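Bench Notes from the Skovcombe Robotics Club

14 comments | 5 shares

Well, November got away from me, so you're getting the club update a bit late! We're deep into the Stiltine project now, and the job we picked is one everybody does at home without thinking, namely the batteries in a remote. Two arms, one screwdriver, and a lot of patience from the people driving.

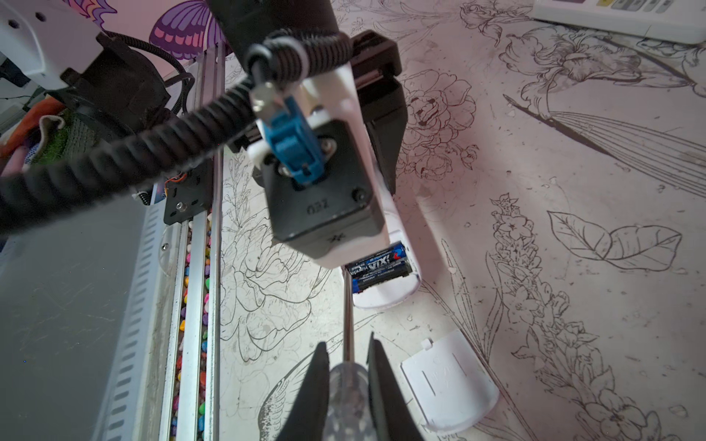
My group wanted to start with something easier (stacking cups, I think) and I'm glad they lost the vote. You learn so much more when one arm has to hold still for the other. We drive them by hand first, log every run, and the log stands at 2,278 attempts, going back to last spring.

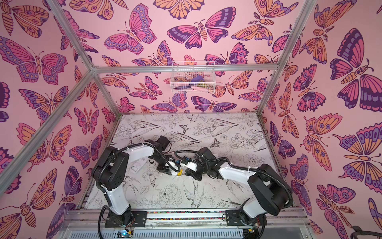

Both arms over the flowered floor, butterflies all round.

The wallpaper was a club decision, and I love it. We did spend 11 evenings on cable routing before anyone got to drive, which felt like forever, but I'd do it in that order again. 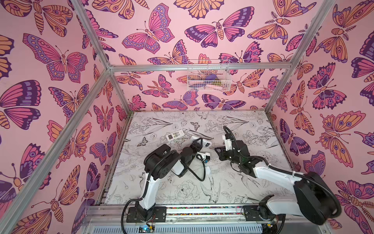 Trịnh wrote in to ask why we don't just buy a better gripper and be done with it, and added that at Prillard they went through 5 finger designs before going back to the first one. Fair point! We're sticking with ours until the spring meet, mostly so the old runs stay comparable with the new ones.

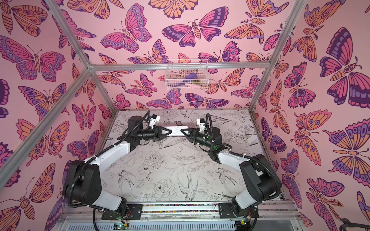 CLUB NEWS

Driving slots for next month are open, and there are eight of them. Come at 6:30 if you want a turn, and please read the log sheet before you sit down. New members are welcome to watch first.

Share | 14 comments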